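Why Does Cloth Crumple?
Kids' Corner, quick science for curious people

Pick up a T-shirt off the bed. Any T-shirt. Now try to pick it up so it stays flat. Go on.

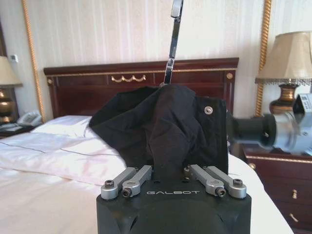 Cloth can't stand up by itself

A book stays book shaped when you lift it. So does a plate. Cloth doesn't. Grab it in one spot and the rest flops wherever it likes. Scientists call things like books and plates rigid. Cloth is flexible. Means it bends really, really easily.

Black cloth is a tricky one to look at, by the way. The wrinkles are all there but dark cloth soaks up most of the light, so the shadows in the folds don't show up as well. Try a white pillowcase beside a black sock. Which wrinkles can you see better?

What is cloth made of?

Threads! Loads of them. In woven cloth one set goes up and down, the other goes side to side, over and under, over and under. Get a magnifying glass and look at a tea towel. You should see tiny squares.

T-shirts are different. They're knitted, so the thread goes in loops, like a jumper but much much smaller. Loops can stretch. That's why a T-shirt goes over your big head and a pillowcase wouldn't.

So why the wrinkles?

When cloth gets squashed it has to go somewhere. It can't squish down small like play dough, so it bends instead. Lots of little bends all at once = crumples.

Bríd Geraghty, who is nine and wrote in to us in May, asked why her school shirt is still wrinkly even after she lets go of it. Great question Bríd. The threads are made of even tinier bits called fibres. When they are bent for a long time, some of the fibres settle into the new shape and stay there. Cotton is terrible for this. Polyester is better at springing back.

Heat and a bit of water let the cotton fibres move again. An iron does both, heat and steam, then presses them flat while they cool. (Irons are a grown-up job. They get hot enough to burn you in a second.)

What's that little metal ring?

Some cloth things have a small round ring set into them. It's called a grommet. Or an eyelet, if it's a small one, people mix the words up all the time. It goes around the edge of a hole.

Why bother? Because a hole in cloth is a weak spot. Pull on it and the threads start to slide apart, then they snap, then you have a much bigger hole. The metal ring spreads the pull all the way round. Look for them on tarps, shower curtains, shoes, some bags, the flag at school.

Try this: the crumple test

You need
2 pieces of cloth, different kinds (old ones, ask first)
a timer
a flat bed or table
paper and a pencil

What to do
Guess which cloth will wrinkle most. Write it down now so you can't change your mind later.
Scrunch one piece in each hand. Tight as you can.
Hold for 24 seconds. Your hands will get tired, keep going.
Let go, lay them flat on the bed and look.
Wait 11 minutes and look agian. Any wrinkles gone?

Lionel Caron's class did this with a cotton hanky and a bit of old fleece. The hanky looked like a walnut. Fleece hardly changed. Ruairí Nic Giolla used a wool sock and says his results were "smelly", which we will allow.

If you want to go further, do it again with damp cloth. Or sit on it! Write down what you changed, only change one thing each time or you won't know what did it.

Folding a floppy thing

OK so now your bed is covered in crumpled cloth. Tidy up time, sorry.

Lay it down first. Don't fold in the air, it's too floppy. Smooth from the middle out to the edges with flat hands. Find two corners, bring them over to meet the other two. Smooth. Fold again. Sleeves go in before anything else if there are sleeves.

A bed is good for this becuase it's big and you can walk round it. Floors are OK too if there's no dog.

Words to know

Rigid: keeps its shape when you lift it
Flexible: bends easily
Woven: threads going over and under each other
Knitted: thread made into loops
Fibre: a very thin strand, lots twisted together make a thread
Grommet: a ring that makes a hole stronger

Next time: why do towels go crunchy on the line? Send your guesses to Cillian Tully at Kids' Corner, with your first name and age. Drawings are good too, any colour.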